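Section 4. Filing a comment packet with the lease docket tool

Read section 3 first if you havent set up an account. This part covers public comments on mineral and grazing lease reviews only. Permit appeals are section 7, different form.

Before you start

Have these open:
- docket number (top of the notice, starts with the office code)
- your comment as plain text or PDF
- parcel map if you're writing about a specific parcel
- mailing address, even if you file online

4.1 Start the packet

1. Log in to Jasby. Use the county profile, not personal, if you're writing for a group.
2. Click New Packet. Type the docket number with the dashes.
3. Check the title that comes up. Wrong title = wrong docket. Back out and retype, don't edit the title by hand.
4. Pick comment type: Scoping, Draft Review or Final Review. If the notice says "request for information" pick Scoping.

Note: Draft Review stays grayed out until the draft is posted. Refreshing won't help. Check the notice for the posting month. The Trerano basin draft is set for September.

4.2 Add your comment

5. Paste into the box or attach a PDF. Over 3000 characters, attach it. The box cuts off the rest and doesn't warn you.
6. One issue per heading. Water, roads, wildlife, royalties, whatever. Reviewers sort by heading.
7. Cite page numbers from the agency document. "Page 80, second table" gets an answer. "The water part" usually gets a form reply.
8. Save. Wait for the green bar before you leave the page.

CAUTION: Save is not Submit. A saved packet sits in your drafts and does not count as filed. 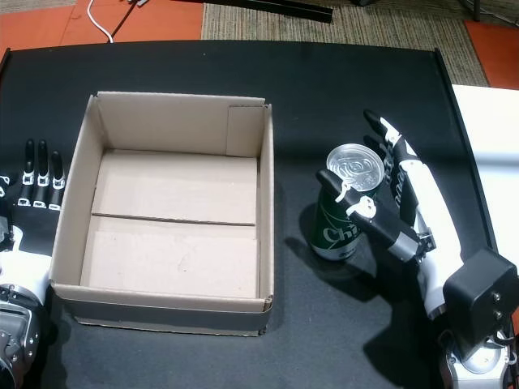

Open box on the table.

4.3 Paper exhibits

Skip this if everything is digital.

9. Print the cover sheet from the Exhibits tab. One per packet, not one per exhibit.
10. Number every page, bottom right. Start over at 1 for each exhibit.
11. No staples. Clips are ok.
12. Limit is 400 pages. More than that, split into two packets and put both packet numbers on both cover sheets.
13. Mail to the Ballo field office. Hand delivery also ok, front counter closes at 4 pm.

Note: postmark date counts for mail. For hand delivery its the date stamp, so ask for the stamp and keep your copy. 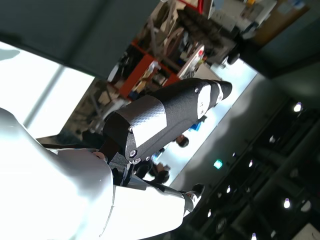 Robot arm, black finger at upper right.

4.4 Group letters and sign-ons

14. Open Signers, then Import. Columns in this order: last name, first name, city, state, zip.
15. Fix any rows marked red. Usually a zip that lost its leading zero.
16. Name one contact person. All agency mail goes to them and nobody else on the list.

CAUTION: Names and cities go in the public record. Tell people before they sign. Street adresses aren't collected here.

4.5 Submit

17. Open Preview. Read the whole thing, headings too.
18. Click Submit, then Confirm. Two clicks, two screens.
19. Write down the receipt number. The email can take up to 7 hours.

No receipt number on screen means it did not go through. Go back to Drafts and submit again. Duplicates get merged, don't worry about it.

4.6 Common problems

"Docket closed" before the deadline: deadlines run on the field office's clock. Check your time zone in Profile.

PDF rejected: probably password locked. Save an unlocked copy.

Map uploads blank: flatten the layers first. Shih viewer files have to be exported to PDF, the tool can't read them.

Need to change something after filing: file a supplement, same docket, and put the first receipt number on line one. You can't edit the original.

Account and login trouble: Gisela Orellana. Exhibits and mailing: Damián Sosa. Both are in the contact list, section 9.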